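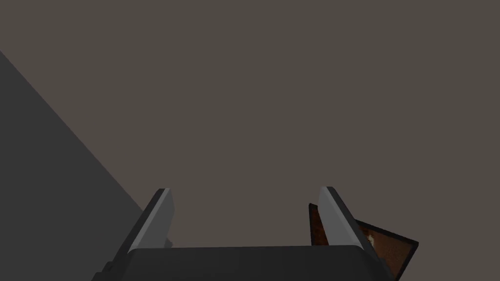 Two-fingered gripper, seen from behind.

I finished the Iulian Zamfir collection last night. It has 19 stories in 275 pages, and I read most of them on the bus to Lutthorpe. I bought it used after a reader here left a comment about it in February.

The stories are linked by a boarding house called the Wekomo, where people stay for a week or for most of their lives. The owner, Mrs. Manalo, shows up in nearly all of them, usually in a doorway, usually holding a bill. My favorite is "Second Key," about two brothers who share a room and stop speaking over a coat. Zamfir lets you hear both sides and doesn't pick one. 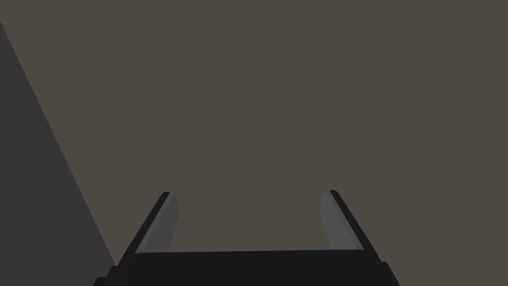
The weaker ones come in the middle. There are three in a row about unhappy dentists, and I had trouble telling the dentists apart. I skipped the end of the third and went back to it later. It was all right.

I also tried Burgi Zaugg's novel Hurau again. It's 594 pages and I quit at page 80, same as last time. The sentences are good, but the family tree in the front has been no help to me at all. A friend says it picks up when the grandmother leaves the island, so I may give it one more try this summer. 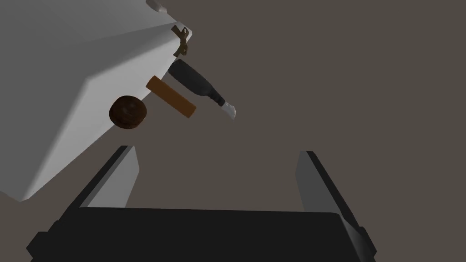 Page 2

Next on the pile is a mystery my sister lent me, with the last chapter coming loose. She wants it back by the end of the month. If you've read the Zamfir, tell me what you made of the final story. I read it twice and still don't know who was on the stairs.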